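Search tickets Go

Ticket: Left arm stops mid-reach on the cable sorting cell
Site: Brirnham
Cell: Muneck, two-arm
Status: Fixed, watching
Last updated: 2020-10-11

Problem
Left arm goes into a protective stop partway through the plug task. The right arm stops with it, as it should. No bump, no noise, gripper keeps hold of whatever it has. Clearing the stop works every time, and then it comes back, usually within 30 cycles. It began after the July cable change, but we didn't connect the two until now.

First round
Checked the obvious stuff. Air is not used on this cell, so skip that page of the Kamolrat checklist. Emergency stop loop good. Power supply steady under load. Swapped the controller cable with the spare and got the same stop. Lowered the speed to half and the stops got rarer, but they did not go away.

Second round
This is where it got fun! I pulled the log from the Indby controller and lined up the last 73 stops against joint position. Nearly all of them land in the same small patch of travel, with the wrist low and the arm stretched out toward the middle of the floor. The fault is always joint 2, torque over limit. So something is pulling on the arm, and only out there.

Ran the reach by hand with the motors off and could feel it right away — a soft tug, like a dog on a leash. The conduit had been clamped too tight near the base after the cable change, and at full stretch there was no slack left. The controller read that as a collision and stopped, so full marks to the safety side. It did exactly what we want it to do.

Fix
Moved the clamp back and gave the conduit about 600 mm of free loop. Retightened, checked that the loop can't catch on the frame posts, then ran the reach by hand again. No tug. Reset the torque baseline for joint 2 and put the speed back to normal.
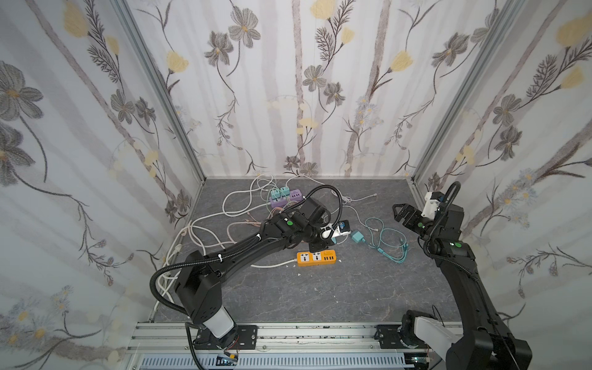
Left arm out over the power strips and cables, holding the white plug-like piece with the blue label.

Test
Full run at normal speed, cables and strips left in a heap on purpose. No stops. Joint 2 torque is flat through the old trouble patch, and the trace is a beautiful thing to look at after the last few weeks.

Still open
- Same clamp check on the right arm. No faults logged there, but it was done the same day.
- Do not raise the torque limit if this comes back. Check the slack first.
- Add the hand reach test to the cable change sheet.

Leaving the ticket open until the right arm is checked.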